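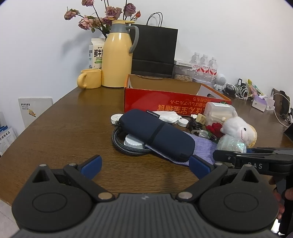
What does an investigator do first with a report of lights in the sky? Write down the time, the direction and the height above the horizon, in the witness's own words, before any explanation is offered.

Handout 3: Sighting reports

The Bernden file holds 2877 reports. Most give no direction at all, so they can't be checked against aircraft or planets.

Reading for the seminar: the Bisska lights, 44 statements taken over one May. Note how many mention the radio programme — those came in after it went out.

Terms
Close report: object said to be within 30 metres.
Distant report: anything further off.
Kotari form: the two-page questionnaire. Leave page two blank if the witness is unsure.

Essay, 3000 words: choose one Bisska statement and say what could still be checked today.

Print this page | E-mail this page

Comments

Is the Kotari form online anywhere? The library copy is missing page two.

Statement 30 has the wind direction wrong, compare it with the harbour log.

Thanks, useful. Is the essay limit with or without footnotes?

Contact | © Van Dijk Evening Courses | Back to top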